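Re: [dredville-infrastructure] Storm drain fee, February draft

On the rate question, Normand Grewal wrote:

> The draft bills every parcel the same flat amount. Has anyone
> checked what that does to small lots? Also, page 14 refers to
> a credit schedule that I can't find in the packet.

The credit schedule was left out of the packet by mistake. Seo-ah Jeon has it and will post it to the list. It allows 2 credits, one for on-site detention and one for removing pavement. They can't be combined.

As for the flat rate, yes, small lots pay more per square foot of hard surface. The alternative is to bill by measured area, with 3000 square feet as the base unit. The county already has the roof and driveway outlines, but they predate the Probert annexation and would need to be redrawn there.
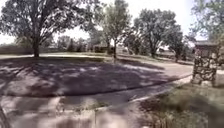
Measured billing also means an appeals process. The draft has no staff time for one -- the clerk's office would have to absorb it. I would ask for a tiered rate instead, with more than two tiers, so that a duplex and a warehouse don't land in the same bracket.

One correction to my last message: the culvert replacement is paid for out of the street fund, not the drain fund. Table 2 has it right.

Comments on the draft go to Manaia Ellery before the February work session, in writing.

Elspeth Paterson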